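Section 4: Setting out the play kitchen table

This section covers laying out the Stomirus play kitchen set on a white table after the boxes have been opened and checked against the packing list in Section 2. The table should already be level and the fixing screws in the legs tightened (Section 3).

The set is meant for children of three and over. Two adults can lay out a full table in 20 minutes. Small play foods should be kept away from younger brothers and sisters.

4.1 Before you start

1. Wipe the table top with a damp cloth and dry it. Do not use scouring powder, as it dulls the white surface and the marks cannot be polished out.

2. Wash the plates, bowl, mug and basket in warm soapy water and let them drain. They are not suitable for a dishwasher.

3. Wipe the play foods by hand. Do not soak them - water gets into the seams and takes days to come out.

4. Put the storage crate under the table or against the wall, where it will not be tripped over.

Note: If you bought the set second-hand, spare parts can be ordered from Purnoner under part number 824. This covers the tableware only.

4.2 Laying out the pieces

5. Stand the toy oven on first, towards one side of the table. It is the largest piece and everything else is easier to place once it is in position. The door and the control knobs must face the child.

6. Put the basket on the opposite side. The small holes let crumbs and dust fall through, so lift it now and then and wipe underneath.

7. Set out the plates and the bowl in the open part of the table. Leave a hand's width between them.

8. Add the mug and the sauce bottle. The bottle does not open. Do not try to prise off the white cap.

9. Spread the fruit over whatever space is left. The strawberry and the orange slice are light and roll or slide easily, so keep them back from the front edge.

Caution: Do not hang anything over the front of the table or stack plates on top of the oven.

Tableware, play food and the toy oven on the white table: 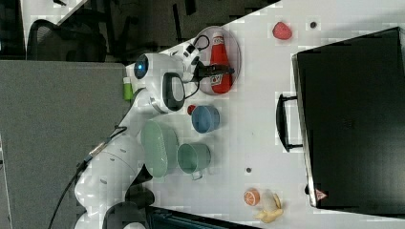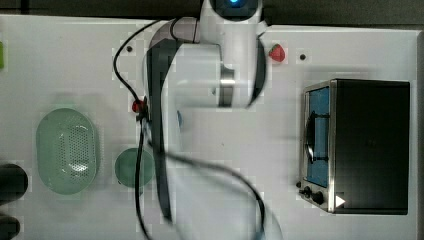
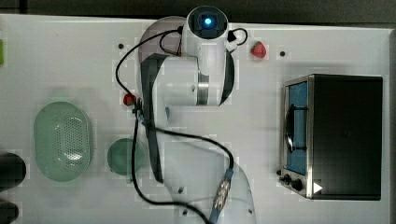
Drahomíra Šindelář wrote to us after the last edition of this guide to say that step 5 had been the wrong way round for her family. She puts the food out first and lets her son decide where the oven goes, and she found that he left it alone if an adult had already chosen the place. She also asked us to mention that the green plates are easily mixed up with those from the Sokol tea set, which are a little deeper and do not stack with ours.

Either order is safe, provided the oven ends up standing flat on the table with all of its base supported.

4.3 Changing the layout

10. For one child, put away the mug and one of the plates. A crowded table tends to end with pieces on the floor.

11. For two children, place the oven in the middle of the back edge so that both can reach it. Divide the fruit between the two sides.

12. For a shop game, move all the food into the basket and use the bowl for play money (not supplied).

4.4 Clearing away

13. Collect the small foods first and put them in the drawstring bag.

14. Stack the plates with the bowl on top. Lay the mug on its side in the crate.

15. Check that the oven is empty, close its door and lower it into the crate with the door facing up. Carry it by the body, never by the door handle.

16. Wipe the table and leave it uncovered until dry.

Note: Sauce bottles with a split or loose cap should be thrown away. Replacements are sold singly.

For cleaning stains from the table top, see Section 5.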